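We got to the Vakby open house in May a little before 2, which turned out to be smart, as the coffee line was already out the door by the time we left. Parking was free, and the walk from the lot took us past a long brick building where Alterance has its offices upstairs. Dostodeck has the ground floor, and that's the part I'd come for!

You wander through at your own pace, which I love. The first room was all posters (skip it), the second had samples you could pick up and squeeze, and then came the workstations, all draped in black like little theater stages. I hung around one of them for ages - I'm a sucker for ordinary kitchen stuff in serious places, and it had a bowl and a pink cup lined up behind a white board with cables on it.

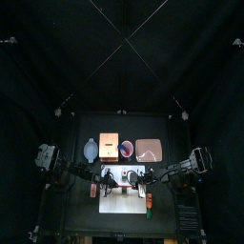
Blue bowl, wooden box, pink cup and tray along the back, with the board up front.

I want that light blue bowl, by the way. Two small handles, just right for soup on the couch. The wooden box with the slot in the top would be on my desk by now if they sold them.

After that we did the 5 o'clock talk, which ran long and got pretty deep into shipping. My feet were done. We ended up at Lại across the street for noodles, and I'd go back to Vakby for those alone - get the extra chili, and sit by the window if you can.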